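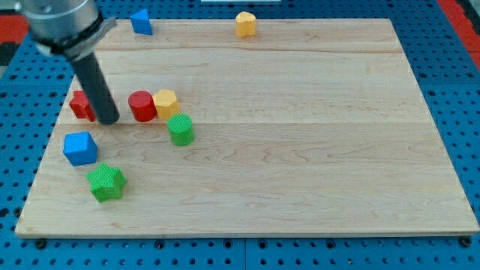 Search this site Enter keywords Go

The case for a bare board

Most published advice on play tables concerns the blocks. It covers the size of the pieces, the finish, the range of shapes and the age at which each should be introduced. The surface receives a line at the end, usually to say that it should be easy to wipe. I have fitted out activity rooms for long enough to think that the order of attention is wrong. A plain board in pale wood, set flat and left mostly clear, does more for a session of shape work than another bag of shapes.

The first argument is contrast. Shape blocks are nearly always sold in strong colours, and a strong colour reads best against a light, neutral ground. A blue prism on pale timber has a clear outline from any seat at the table. The same prism on a blue mat has to be found before it can be used. Children of three or four will often pick the piece they can see most easily, and the adult then records a preference for yellow that is really a property of the mat.

The second argument is the edge. A board has a boundary that can be seen and felt, and it sits proud of whatever is underneath. Printed mats have a boundary too, but it is only ink, and pieces drift across it. With a board, a block is either on or off. Lucrezia Sorrentino, who ran the Nolley playroom before I took over its equipment list, used to set out the work on the left and keep the right side free for whatever the child wanted to build. I have kept that arrangement. The free area should be at least as large as the area in use.

Suppliers dislike free area. The Scanlon catalogue lists 94 table tops for the early years, and almost all of them have something cut, printed or moulded into the surface: roads, ponds, letter tracks, recesses for sorting. Each recess fixes one answer. Once the triangle has been put in the triangular hole, the task is over, and the hole remains as a fault in the surface for every other use. Plain tops take up half a page at the back.

There are fair objections. Soledad Pacheco, who manages the rooms at Vulterora, prefers a cushioned mat on grounds of noise, and a hard block dropped on hard wood is certainly louder. A felt sheet under the board deals with part of this. It does nothing for the impact itself. She also points out that planked boards move with the seasons. Ours were checked in March and one had opened slightly at a joint, enough to hold crumbs. It was glued, clamped and returned to use. A single moulded sheet would not have needed the work.

Cost is the weaker objection. The last boards I ordered, from Grorkska, were 115 each, unfinished, and needed two coats of oil. A printed activity top of similar size was 300. The board can be sanded when it is marked, and the printed top cannot.

On the number of blocks I would be strict. A full tub tipped out covers the surface and cancels every advantage listed so far. A small handful is sufficient, of mixed shapes, with some stood upright so that the faces can be compared. Scatter is acceptable. Rows laid out by the adult tend to be left as rows.

I would also fix the board in one place for the whole session. Moving it between tables shifts the pieces, and a child who was halfway through something has to start again. If the room needs the table, the blocks should be put away first and the board carried flat, by two people if it is one of the large ones. Ours are stored on edge in the corridor cupboard, with the oiled faces apart.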